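By April the planner had learned every bottle in Laurinda Marinho's boardroom except one.

Yusri stayed late with it, the log open on his knee. Each evening was the same. The fingers were where they should be, the pose estimate was steady, and then the planner returned the same line: grasp confidence 62, no action. He changed the threshold. He changed the colour weights. He read all 1186 lines of the perception module, and at line 600 he found a comment he did not write.

"Ask before you take," it said.

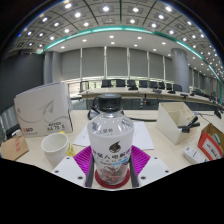 The bottle, with the long table behind it.

He rang Matilde Cunha, who had left Steltar the winter before. It was past eleven and she answered in a whisper.

"Did you put a comment in the grasp code?"

"I put many comments. Which one?"

He read it to her. She was quiet, and he could hear a kettle at her end.

"It is for the handover mode," she said. "When a person holds the thing, the planner must wait for the release signal. You have that flag on?"

He looked. The flag was on.
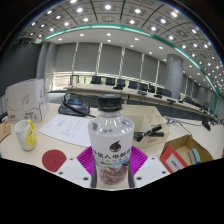 "So it believes that somebody is holding it," Yusri said.

"It believes that somebody could be. I made it polite."

He put his cursor on the flag and did not press anything. The room hummed under its lamps. Then he typed a release signal by hand — one word, please — and the confidence began to climb.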